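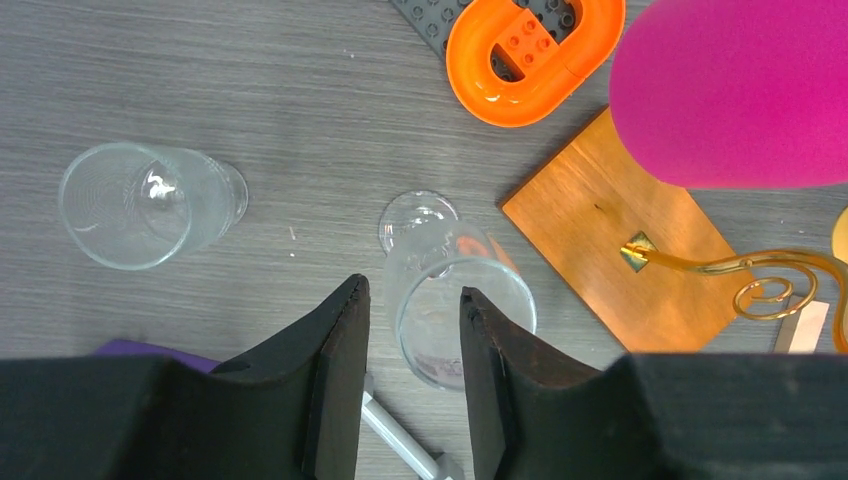 I have been trying to get the long table cleared since November, when we moved into the place at Lemosthorpe. It has a grey wood-grain top and it collects things. On the worst days I couldn't find room for a plate. The two clear glasses are mine, and I had left them out with one tipped well over near the building bricks, which is how glasses get broken in this house. The orange brick and the dark grey building plate belong in the kids' tub in the hall. They go back there most nights and are out again by breakfast.

My rule is five things before the kettle boils. It's slow, but the pile does go down.

## The cup rack

The gold cup rack came from a second-hand shop in Clirkenport. I paid $6 for it and carried it home on the bus with a jumper wrapped round the curls. It has a wooden base and one stem, and the arms branch out from a little hub in the middle. The wire is shiny and shows every fingerprint, so it gets a wipe with a dry cloth when I think of it.

I wanted it for the coloured cups. They used to live stacked in the drawer under the oven, and whichever colour was wanted was always at the bottom. Hanging up, the pinks go on one side and the blues on the other, with the greens in between.
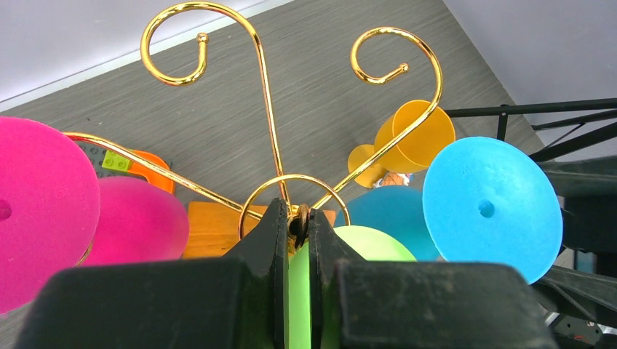

## What I'd do differently

I'd measure first. The rack is wider than it looks once the cups are on, because the big pink ones hang over the end of the orange block. My shelf from Leblanc is 675 mm long and I'd already given most of it to the tea tins, so for now the rack stays on the table.

I'd also load it evenly. Put the pinks on first and the whole thing wants to lean that way. One on the left, one on the right, then fill in the yellow and the green. 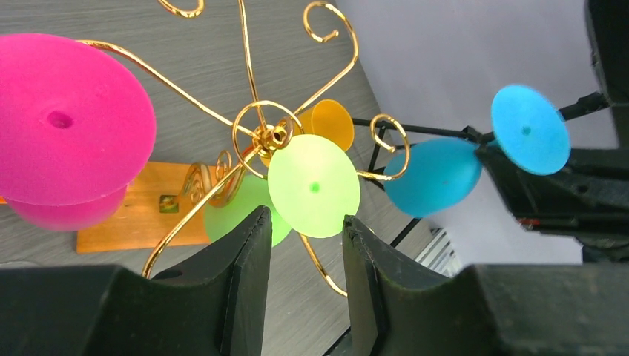

## Still to do

- Find a spot for the glasses, probably the high cupboard.
- Take the spare mugs to the Eludora op shop. There are more than 80 pieces of crockery in this kitchen and we use the same few.
- Felt pads for under the block.
- Bricks back in the tub, again.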